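Do sourdough proofing baskets need to be the expensive kind?
3 min read

I've been baking a loaf every weekend since August and keep getting told I need a "real" banneton. The Grorko one is what everybody links to, and with shipping it comes to more than I spent on flour all fall. The product page says the cane "draws moisture evenly for a superior crust." I have my doubts. My dough goes in a mixing bowl lined with a dish towel, and the bread comes out fine, if a little flat. Would a basket change anything, or is this another gadget for the back of the cupboard? For what it's worth, I make a 798 gram dough, mostly white flour with a bit of rye.

Posted by loafing_around, 28 Nov 2023

Viera Halás

Keep your money. I bought a Nastden cane basket a few years back after reading the same claims, and I ran it against a towel-lined bowl for a month of Saturdays. Same dough, same fridge, same oven. My husband couldn't tell the loaves apart and neither could I, apart from the rings of flour on top.

The flat loaf is a separate problem, and I'd look at these before buying anything:

1. Shape. Most bowls are too wide for one loaf. If the dough can spread, it will, and it stays that way. Pick something the dough fills at least two thirds of the way.

2. Liner. Use a smooth cotton or linen towel. Terry cloth grabs the dough and you'll be picking loops out of your crust. Rub rice flour into the cloth — wheat flour soaks in and turns to glue overnight.

3. Airflow. This is where the sellers make their biggest promises, and I've never seen a difference worth paying for. Any open-weave basket with a towel in it lets some air through the sides. The cheap woven ones sold for bread rolls or bathroom shelves do the same job, provided they're clean and the cloth covers the weave completely. 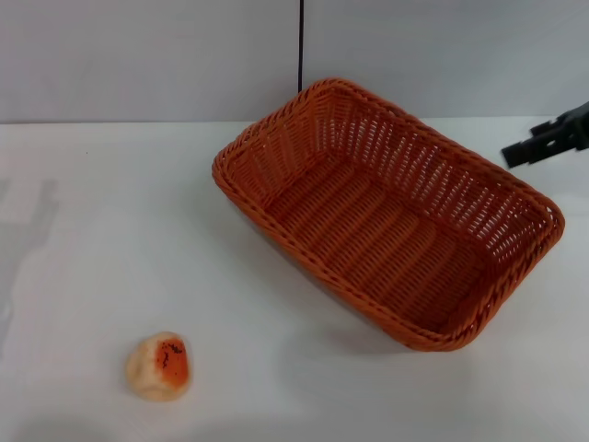

4. Timing. My guess is this is your real trouble. A dough left too long will slump whatever it sat in. Poke it with a floured finger. If the dent stays put and doesn't move at all, you waited too long, so bake an hour earlier next time.

Try the timing first. If the loaf still spreads after that, tighten up your shaping.

bench_scraper_bob

Disagree, get the banneton. Been using mine forever and the crust is way better. You get what you pay for.

Tanvir Rathnayake

Better than what, though? Did you bake the two side by side? I see "the crust is way better" on every thread and it usually means the person also bought a Dutch oven the same week.

I mostly agree with Viera, with one quibble. Cane does pull some moisture off the surface if you use it without a liner, and a drier skin is easier to score. But you can get there by leaving the dough uncovered in the fridge for the last half hour. Costs nothing. Also, don't wash a cane basket with soap if you do end up with one. Brush it out and let it dry fully or it goes moldy, and I've thrown out one Prorel that way.

Related
Why does my starter smell like nail polish remover?
Rice flour or semolina for dusting?
Can I freeze shaped dough overnight?
Is a baking stone worth it in a gas oven?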